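Home | Index | Recent changes | Random article

Household service automation at Skiton

Last revised 08/06/2024, by Deok-su Myung

Household service automation at Skiton refers to the gradual introduction of two-armed robots into the daily work of Skiton, a home-care and housekeeping firm based in Skurkiswood. The workplace here is other people's living rooms, and a good deal of what has been written about the program deals with that plain fact, for a home is laid out to please the family in it and changes a little every day.

Background

Skiton began as a cleaning service with nine employees and grew, over the years, to a staff of 90. Its housekeepers had always worked alone, one to a house, with a key and a handwritten card listing what the family liked done and what was to be left alone. When the firm took up robots it kept the cards, and the older hands were asked to help turn them into instructions a machine could follow.

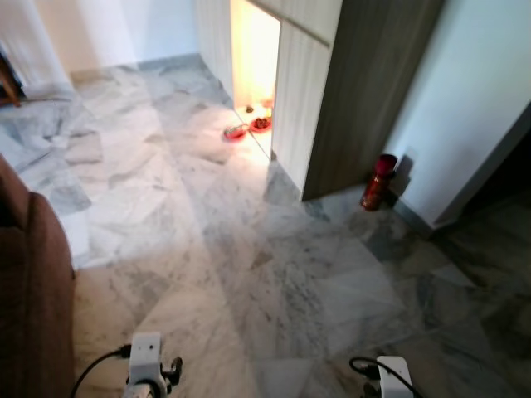 The chores chosen first were the low ones, meaning anything that had a housekeeper bending down to the floor: gathering toys, picking up pillows, moving small items out of the way before mopping. Staff had complained of sore knees and backs for as long as anyone could remember, and these were the jobs they were gladdest to share. Pet dishes were left to people from the start, and still are.

Changes to the work

A housekeeper on a shared visit now spends the first part of it walking the rooms and deciding what the robot should handle. The firm calls this the Flalteo round, after the scheduling software in which the choices are entered. Many workers took to it warmly (it is a pleasant thing, after years of being handed a list, to be the one writing it), while others missed the quiet of working by themselves and said so at length in staff meetings.
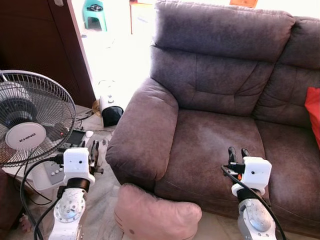 Training for the round takes eight sessions and is held at Quezada, the firm's practice center, with further lessons in furnished homes. Much of it concerns sorting a room by difficulty. Soft things come early in the course, and a pillow shaped like a cat's face, lying on the floor against the front of a sofa, is about as friendly a starting task as a beginner could hope for. Cords are another matter, and where a tangle of them runs over the tiles near a pedestal fan, trainees are taught to see to it by hand before anything else is begun.

Pay and hours

Skiton kept visit lengths unchanged during the first year, so that no one's pay would drop while the new routine was being learned. More than 992 shared visits were logged in that time. Some housekeepers have since moved into teaching, which pays a higher rate, and a smaller group went back to solo visits, an arrangement the firm still offers to anyone who asks for it by the first of June.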